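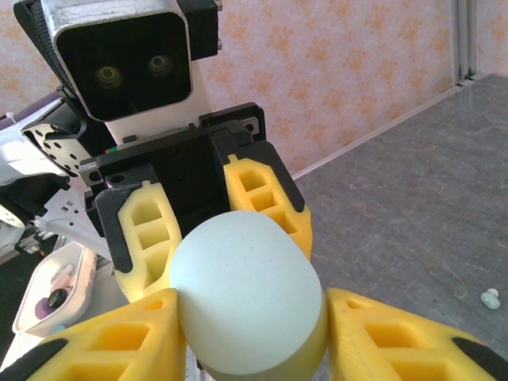

Two round lenses set side by side in a glossy black panel, silver housing around them

Ticket: Zonmont save file won't load after the February update
Status: open, waiting on customer

Hi Genalyn,

Thanks so much for writing in, and I'm really sorry about your Zonmont save! Losing sight of over 200 hours of farming and boat building would put anyone off their dinner (I've got a fair few hours in it myself, so you have my sympathy).

Your log shows the game stopping at slot 4 with a "profile mismatch" message. We've seen this when the cloud copy is newer than the one on the console, and the save itself is usually fine. Could you please try the following, in this order:

Close Zonmont completely from the home menu.
Turn off cloud sync for the game, but don't delete anything just yet.
Check you have at least 400 MB free.
Start the game and load slot 4 from the Backups tab.

If it still sticks on the harbour screen, send me the new log and tell me which colour the sync icon is. I'm on until 16:00 and will keep this one with me.

Warm regards,
Kyriaki Bakalis
Flanlow Player Support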